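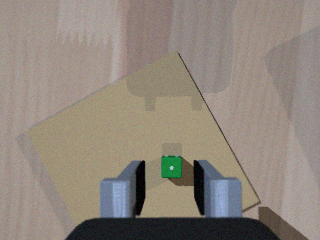
Choosing a gripper for small parts took our group at Miltia much longer than we had planned, and most of the time went into work that leaves no trace in a report. This page collects a few views from the simulated trials, which we ran in Edida during July before any money was spent on hardware. We compared two finger designs and three camera positions, on the same table and with the same objects. The smallest object gave us the most trouble. With the green cube between the two black pads, the opening is wider than the cube, so there is free space on both sides, and the controller must decide how to share it. If one pad arrives first, the cube is pushed along the board before the other pad comes. We counted such a push as a fault even when the grasp succeeded afterwards.

On the fingers

The two designs are called Cusi and Fustamis in our notes. Cusi has the stiffer pads and closes at one constant speed. Fustamis closes quickly at first and then slowly at the end, and its pads are a little softer. On paper I preferred Fustamis. After the first 24 starting positions I was less sure, as the slow phase sometimes began too late and the cube had already been touched. Pui-shan Liu changed the point where the slow phase begins, and we repeated all 24 with the new value. The pushes became fewer, but the cycle became longer, and I am still not fully happy with the compromise.

On the cameras

A view from the wrist is very good for the last part of the movement. You see the pads and the object together, and a small error to the left or right is easy to correct. It is weaker for everything before that, when the arm is still far away and the object is small or outside the view. It also sees the shadow of the gripper on the board, and our first detector had a bad habit of following the shadow when the cube was near it. We trained it again with the light coming from other directions. This helped a lot with the cube and only a little with the darker objects.

The second camera position looks at the whole bench from the front, with the bottle, the green box, the orange meter and the rest all lying where the planner must go around them.

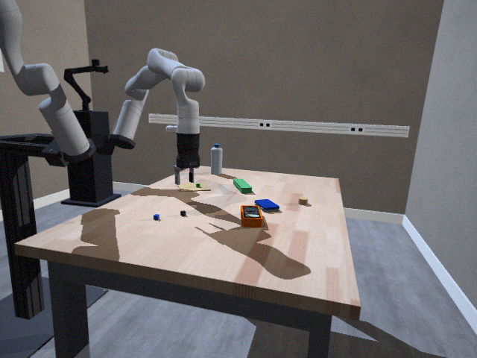 Noel Sebastian wrote to us that he would never pay for a wrist camera if a fixed one already covers the table. In his opinion a cable that moves with the arm is the first thing to fail, and he would sooner put the money into a better lens and a careful calibration. Charito Samonte answered him that calibration is exactly what drifts, and that she would keep both.

I tend to agree with Charito, though Noel has a point about the cable. In the simulation no cable ever breaks, and this is a cost that our numbers do not show. What they do show is the effect of a small calibration error. We moved the fixed camera by 6 mm in the model without telling the controller. Cusi missed the cube more often than before. Fustamis suffered less, I think thanks to the slow end of its movement, but I would like to see this on real fingers before I say it loudly.

The third position is also fixed, but we gave it a different angle to the bench. I had expected that two fixed views would be almost the same for the planner. They are not the same when the arm itself comes between the camera and the object, and with tall things on the table this happens more often than I had thought. 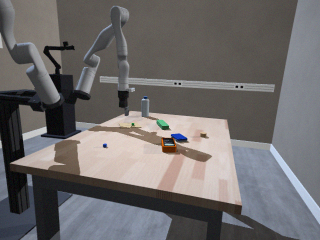
For this reason we stopped asking which single camera is the best and began to look at pairs. The wrist camera together with one fixed camera gave the most regular results with both sets of fingers. Two fixed cameras without the wrist view were good at finding the object and poor at the last part of the approach. Adding the third camera to a working pair changed very little, and it made each cycle slower – the controller has to wait until all the pictures have come.

In total we recorded 2609 attempts. Aravind Chettiar keeps the full table with the settings for every one of them, and we are glad to share it with other groups who want to check our count of pushes, as the rule for what is a push is our own and can be discussed.

The next step is to order one real set of the Fustamis fingers and repeat the 24 positions with them. We will start with the wrist camera and the front camera, and with the later value for the slow phase. Questions about the light settings should go to Rhea Talavera, and questions about the fingers to Pui-shan.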